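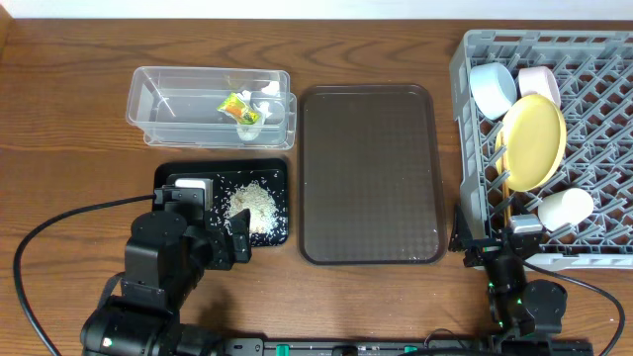

Bench 4, trays and dish rack, before the walk-through.

ENDHOLM SHARED KITCHEN
Winter inspection, February
Inspected by: Myrto Chatzigeorgiou
Walked with: Ilari Hyvönen (keys), Samuele Marras (opinions)

Marks: OK, FIX, or LOOK AGAIN. Comments are mine. If you disagree with one, write under it in pencil and sign. Last winter somebody wrote "harsh" beside the drains and left it anonymous, so I can't even argue.

ENTRANCE AND CORRIDOR

Floor mat lies flat, no curled corners: FIX
It curls at the kitchen end. Samuele has put a sack of flour on it. The sack is now the trip hazard.

Corridor clear to full width: FIX
Two bicycles and a folded banquet table. The banquet table was here in the autumn as well and I have started to greet it.

Exit sign lit: OK

Exit door opens with one hand, from inside, without a key: OK
Opened at first push. Last time it took a shoulder. Ilari planed the edge and would like this known.

FIRE

Extinguisher by the range, gauge in the green: OK

Extinguisher by the back door, gauge in the green: LOOK AGAIN
The needle sits exactly on the line. Samuele says the line counts as green. The line is white.

Fire blanket in its holder, tabs hanging down: FIX
In its holder, tabs tucked up neatly behind it. It looks very smart. Pull them down and leave them down.

Nothing stored on top of the hood: FIX
One colander, one cardboard box of paper cups. The cups are above an open flame for most of the working day.

Hood filters cleaned: OK
Cleaned properly, both sides. Whoever did this should do everything.

GAS AND ELECTRICAL

Gas shutoff reachable and labeled: OK
The label is new and spelled right.

Hose on the Ferraro range, no cracks or kinks: OK

Jodetti mixer, guard fitted and switch cuts out when guard is lifted: FIX
Guard fitted. Switch does not cut out. I have taped over the plug and written DO NOT USE on the tape, in capitals, with the date. The last such tape was peeled off and used to close a bag of lentils.

Outlets near the sinks trip on test: OK
All tripped, and so did the radio, to general relief.

Extension cords: FIX
There should be none. There is one, feeding a second one.

COLD STORAGE

Walk-in door opens from inside: OK
Tested with me inside and Ilari outside. He took his time answering when I knocked.

Thermometer present and readable: OK

Temperature log filled in: FIX
The log is complete for the whole of last month, every entry in the same pen, same handwriting, same reading. I admire the stamina. Please write the number down when you see it, and if you miss one, leave a gap. I would much sooner have a gap.

Raw meat below everything else: OK

Everything labeled and dated: FIX
There is a tub marked "Rosário — soup?" The question mark does not help. Rosário Aguiar says it isn't hers and isn't soup. Thrown out.

BENCHES AND WASHING UP

Work surfaces sound, no splits or lifting edges: LOOK AGAIN
Benches 1 to 3 are fine. Bench 4 is wood, and wood in a shared kitchen needs oiling more often than this group oils things. See me for the oil.

Spilled food cleared as you go: FIX
Rice, bench 4. Dry goods count as spills too. Mice have never asked whether it was cooked.

Small packets and wrappers kept out of the containers we use for food: FIX
Bench 4 again. There's a trash can, and I have checked that it works.

Hand sink has soap, towels and nothing else in it: FIX
Soap, yes. Towels, yes. Also a whisk.

Hot water at the hand sink reaches temperature: OK

Dish racks drain toward the sink: OK

Knives stored in the block or on the strip: OK
One loose in the ladle drawer on my first pass, in the block on my second. I saw nothing and nobody saw me see it.

FIRST AID

Box on the wall, closed, seal intact: FIX
Seal broken. Contents: burn gel, gauze, scissors, thirteen recipe cards for Prullalitz shortbread, no bandages. Cards returned to Amedeo Melis, who was pleased to have them back.

Emergency numbers posted by the phone: OK
The phone is gone, but the numbers are posted. Please move the sheet beside the door.

SUMMARY FOR THE BOARD

Must be done before the kitchen is used again: mixer switch, paper cups off the hood, extension cords out, bandages bought, corridor cleared.

Can wait until the end of the month: mat, oil for bench 4, a second opinion on the white line.

PENCIL COMMENTS

The table in the corridor belongs to the dance class. I have asked them twice. R.A.

Mat replaced. Flour back on shelf. Flour was helping. S.M.

Bandages bought, box of 60. Please stop using them to tie up rosemary. I.H.

Noted on the rosemary. Extinguisher by the back door swapped, old one sent for service. Mixer still taped at 4 p.m. and I will be checking the lentils. M.C.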